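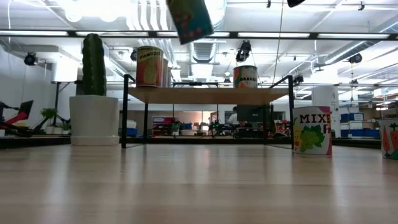

A can of pineapple on a small shelf, cactus beside it.

Kitchen and household tips for residents, autumn edition

These tips are for tenants of the senior apartments in the Seidel house and the Jostard house. Many of us moved here from a bigger home, and a small kitchen must be learned again. I have collected what I learned in my own apartment and what neighbors told me in the laundry room. Please take what is useful for you and leave the rest.

The first weeks in the kitchen

Do not fill all the cabinets on the first day. Put in only what you use for breakfast and for one warm meal, and live with this for two weeks. After this time you will know which drawer your hand goes to by itself when you want a spoon. Put the spoons there.

Heavy pots should stand between the knee and the shoulder. The upper cabinets in our apartments are high, and a stool is not a good friend at our age. I keep up there only light things, for example paper napkins and the cake tin for Christmas. If you cannot reach a shelf with both feet flat on the floor, please ask the office to lower it. The form is number 1501 and it lies in the tray beside the mailboxes. The work is free for tenants, but you have to empty the cabinet before the handyman comes.

The stove

The stoves in the Seidel house switch off after a certain time if no knob is turned. This is a safety function and your stove is not broken. For soups and beans, turn the knob a little down and up again every half hour, then the time begins new. In the Jostard house the stoves are older and do not have this function. A kitchen timer with a string around the neck is a good solution there, also when you go to answer the telephone in the other room.

Wipe the knobs with a cloth that is only damp. Spray cleaner goes behind the knobs and after some months they turn heavily.

Refrigerator and dates

The refrigerator under the counter is small and the back of it is difficult to see. I use a flat plastic box like a drawer: everything that is already open goes in the box, and in the evening I pull it out and look. Since I do this I throw away much less cheese.

Write the day of opening on jars with a thick marker. The printed date is often very small, and it is valid only for the closed jar anyway.

Opening things

For jars, a wide rubber band around the lid helps more than hot water. If this is not enough, push the tip of a teaspoon under the edge of the lid until you hear the air go in. For milk cartons with the plastic ring, put a fork tooth through the ring and pull. There is also an electric can opener in the common kitchen on the ground floor, and everybody may use it. Please wash the magnet afterwards.

Water and drains

Let the kitchen tap run for a minute when you come back from a trip. Oil from the pan belongs in the trash, in an old carton with some newspaper, and never in the sink. All kitchens on one side of the house share the same pipe. Last October it was blocked for 8 days between the second floor and the cellar, and we carried our dishes to the common kitchen.

If the water goes down slowly, try first with very warm water and a little dish soap, then with the plunger. There is one plunger on each floor in the cleaning closet. Chemical drain cleaner is not allowed by the house rules.

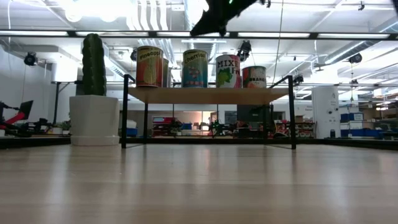 Svenja Tiedemann wrote to me after the last edition that the plunger works much better if you close the overflow hole with a wet cloth first, and that I should have mentioned it. She also asks everybody to bring the plunger back the same day, she was looking for it on three floors on a Sunday.

Thank you, I tried it with the cloth and she is right.

Laundry room

The machines take nearly 12 pounds of dry laundry, but they wash cleaner with less. Towels and thin blouses should not go together, the zippers and hooks make holes. Leave the door of the machine open when you are finished - also the little drawer for the powder. The dryer filter must be cleaned before your turn and not after, then you know that it is done.

Wool blankets can be hung on the lines in the yard. In the Todier wing the lines are under the roof and you can use them also in rain.

Light and floor

Put a small night lamp in the socket between bed and bathroom. Roll the carpet runner up and give it to somebody, or fix it with double tape on all four sides. Cables go along the wall, never across the door. The shuttle to the Nostard hardware store goes on Tuesdays, and they have the tape and the night lamps on the same shelf near the entrance.

Tips for the winter edition can be put under my door or in the suggestion box. Please write large.

Last changed: 15/09/2022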